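4. Reposição de latas em expositor de canais

4.1. Âmbito

A secção anterior tratou da arrumação de embalagens rígidas em prateleira plana. Nesta passamos às latas de bebida guardadas deitadas, em expositores de canais paralelos do tipo usado em frigoríficos domésticos, copas de escritório e pequenos pontos de venda. Interessam-nos três questões práticas: em que posição a lata entra no canal, por que ordem se enchem os canais e o que acontece à identificação das bebidas quando a parte impressa deixa de estar virada para quem procura.

O expositor de canais foi escolhido por ser o arrumador que apareceu com mais frequência nas visitas descritas na secção 2. Na copa da Caldeira havia dois, um deles fora do frigorífico e usado para deixar as latas do dia. Na Semstead o expositor tinha sido comprado para uma prateleira demasiado estreita e acabara numa bancada, onde ficou. As pessoas entrevistadas nas duas casas descreveram a reposição como uma tarefa que se faz de pé, com uma mão a segurar a embalagem de cartão ou de plástico e a outra a passar as latas uma a uma. Este pormenor condicionou o procedimento, como se explica em 4.3.

4.2. Material

O expositor utilizado tem quatro canais compridos, separados por divisórias, e fica pousado diretamente sobre a mesa, sem fixação. As latas ficam deitadas, com o eixo atravessado em relação ao comprimento do canal, de modo que a tampa fica virada para o lado e o corpo da lata pode rolar. Não foram usados separadores adicionais nem tapetes antiderrapantes. Em ensaios preliminares na Desero experimentou-se uma película de borracha no fundo dos canais, que impedia as latas de rodar e obrigava a empurrá-las uma contra a outra; foi retirada antes do início da recolha.

O tampo da mesa é de cor bege, sem brilho e com os bordos arredondados. A ausência de brilho teve alguma importância: num tampo envernizado, usado na primeira semana, o reflexo das tampas metálicas confundia-se com o das próprias latas nas imagens de arquivo, e a anotação posterior demorava mais do que a tarefa. Os bordos arredondados, pelo contrário, não trouxeram vantagem que se visse, e obrigaram a marcar uma faixa junto à margem onde não se pousavam latas, para que não caíssem.

O conjunto de latas foi reunido com bebidas de venda corrente, de várias marcas, em que predominavam o azul e o verde. A escolha das cores foi deliberada. Nas visitas, as trocas mais frequentes davam-se entre latas da mesma cor de fundo e marcas diferentes, e quisemos que essa dificuldade estivesse presente desde o início. Todas as latas estavam fechadas e cheias. As latas com mossas foram postas de lado, já que uma lata amolgada não roda de maneira regular e pode ficar atravessada entre as divisórias.

4.3. Procedimento

Cada ensaio começava com as latas na mesa, parte delas em pé, e o expositor no lugar em que tivesse ficado no fim do ensaio anterior. Não se corrigia a orientação do expositor entre ensaios. Nas casas visitadas este tipo de objeto anda de um lado para o outro, e fixá-lo numa posição daria uma regularidade que a tarefa não tem.

A instrução era curta: arrumar as latas nos canais, deitadas, uma de cada vez. Não se indicava por que canal começar nem se pedia que as bebidas iguais ficassem juntas. Realizaram-se 40 ensaios, dos quais 34 foram considerados completos. Nos 6 restantes a tarefa foi interrompida, quase sempre por uma lata que rolou para fora do expositor e foi apanhada à mão. Estes ensaios ficam fora da análise da ordem de enchimento, mas contam para a análise das quedas, em 4.5.

Fuseini Dogbe fez a anotação de todos os ensaios a partir das imagens, registando para cada lata o canal, a posição dentro do canal e o lado para onde ficou virada a tampa. Uma segunda leitura, feita em janeiro por outra pessoa da equipa, incidiu sobre 11 ensaios escolhidos à sorte. As divergências diziam respeito sobretudo à posição dentro do canal, em casos em que uma lata encobria a outra – situação comum, porque as latas se juntam na mesma ponta e só a tampa da última fica à vista. Adotou-se a regra de anotar como «encoberta» toda a lata de que se visse apenas a tampa, mesmo quando a marca podia ser deduzida pelo que restava na mesa.

4.4. Ordem de enchimento

Na maioria dos ensaios completos os canais foram enchidos pela ponta mais próxima, e só depois de haver uma lata em cada um dos canais vizinhos se passou a colocar uma segunda lata atrás de outra. Tínhamos esperado o contrário, ou seja, que se enchesse um canal até ao fim antes de começar o seguinte, que é o que a folha de instruções do expositor Zelden sugere ao comprador. Nas entrevistas ninguém mencionou essa folha. Uma das pessoas ouvidas na Semstead disse que «põe onde cabe», e a formulação descreve bem o que se observou.

O resultado é um agrupamento de latas numa das pontas, com o resto dos canais vazio. Para quem retira as bebidas isto é cómodo, porque todas ficam ao alcance sem estender o braço. Para quem repõe tem um inconveniente: as latas seguintes têm de entrar pelo lado livre ou por cima das divisórias, e é nesta segunda manobra que as latas já arrumadas se deslocam. Observámos com frequência que a colocação de uma lata fazia rodar a do lado, e que a parte impressa, antes visível, ficava virada para baixo.

Não houve uma preferência clara quanto às cores. Latas verdes ficaram lado a lado em vários ensaios, mas a frequência com que isso sucedeu não permite dizer que tenha sido procurado. O mesmo vale para as azuis. A separação por marca, que nas copas visitadas era apresentada como regra da casa, só apareceu quando as latas iguais já estavam juntas na mesa antes de começar.

A Figura 3 mostra dois momentos da tarefa, com latas deitadas já reunidas numa das pontas do expositor.

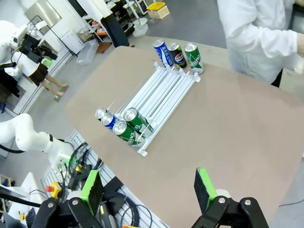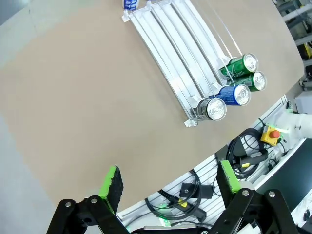
Página modificada pela última vez em fevereiro de 2022

Figura 3. Expositor de canais paralelos sobre o tampo bege, com quatro latas deitadas junto a uma das pontas. Na primeira imagem veem-se ainda três latas em pé para lá da outra ponta, entre elas uma Pepsi. Na segunda, a lata mais próxima do canto inferior esquerdo é prateada e sem decoração.

A lata prateada merece uma nota. Numa lata decorada, basta uma faixa de cor para se saber de que bebida se trata, mesmo com o nome virado para baixo. Numa superfície metálica lisa essa ajuda desaparece, e a anotação teve de recorrer à categoria «sem marca visível». Mantivemos a categoria separada de «encoberta», por corresponder a um problema diferente: a lata está à vista e, ainda assim, não se consegue identificar.

4.5. Quedas e deslocações

As quedas concentraram-se na colocação da primeira lata de cada canal, quando não há outra que a trave. Com uma lata já no lugar, a seguinte encosta e para. Foi este o motivo que levou a equipa da Desero a recomendar que a primeira lata seja acompanhada com a mão até à ponta, recomendação que não seguimos no procedimento mas que nos parece sensata para uso corrente.

As deslocações do próprio expositor foram mais frequentes e menos graves. Como não está preso à mesa, roda um pouco quando se carrega de um só lado. Em nenhum dos ensaios completos esse movimento fez sair latas dos canais. Fez, isso sim, com que a distância ao bordo da mesa variasse de ensaio para ensaio, e quem quiser repetir a tarefa deve registar essa distância no início e no fim. Não o fizemos nos primeiros ensaios, e a lacuna consta da tabela do Anexo B.

Fica por estudar o caso do expositor dentro do frigorífico, onde a prateleira de cima limita a altura e obriga a entrar com a lata de frente. As medições feitas na Caldeira servem de ponto de partida para a secção 5.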